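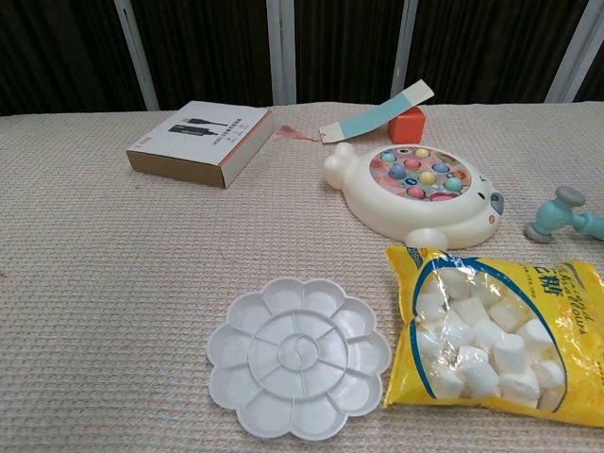
*A cardboard box with a white printed top.*

Last updated 19 August 2022

## Sending and collecting parcels at Stillham: common questions

**What are the counter hours?**

Monday to Friday, 8.30 to 5.30, and Saturday until 1. We close on Sundays and bank holidays. The last van leaves at 4.15 on weekdays, so anything handed in after that goes the next working day. Saturday parcels leave on Monday.

**Do I need to book?**

No. Large orders are the exception. If you have more than 25 parcels to send at once, ring the day before so that we can keep a trolley free for you.

**How should I pack a small item?**

If it came in a retail box and the box is sound, put that inside a plain outer carton or a padded bag. Please don't stick the label straight onto the retail box. Glossy lids let labels peel, and the sorting machines at Mulder can't always read a barcode over printed pictures.

**Can I reuse an old box?**

Yes, if the corners are firm. Take off or black out every old label and barcode. A parcel with two barcodes usually ends up at the wrong depot, and getting it back takes a week.

**What tape do you accept?**

Brown or clear parcel tape, or paper tape with a strong glue. Sticky tape meant for wrapping presents is too weak. String is not accepted on any service.

**What is the difference between Umasard and Zumeck?**

They are the two carriers we use. Umasard is cheaper for light parcels and delivers on weekdays only. Zumeck costs more, delivers on Saturdays and takes a signature as standard. Both are tracked.

**How much cover do I get?**

Umasard parcels are covered up to £25 and Zumeck parcels up to £200. You can buy more at the counter, but not after the parcel has left us. Keep your receipt — we can't start a claim without it.

**Can I send batteries?**

Only when they are fitted inside the item they power, and only within the UK. Loose batteries and power banks are refused by both carriers. Plain cables, plugs and adaptors are fine.

**My tracking hasn't changed for two days. What should I do?**

Wait until the end of the third working day, then ring us or come in with the tracking number. Weekend days don't count.

**How long will you hold a parcel for me?**

Ten working days. After that it goes back to the sender and we can't call it back. Bring photo ID and the collection card. Someone else may collect for you if they have the card and a signed note.

**Are the prices changing?**

Umasard rates go up in September. The new list will be on the counter and on the prices page. Zumeck rates stay as they are.

**Where can I park?**

There are two short-stay bays outside and a car park behind the library. The side gate is for vans only — please keep it clear.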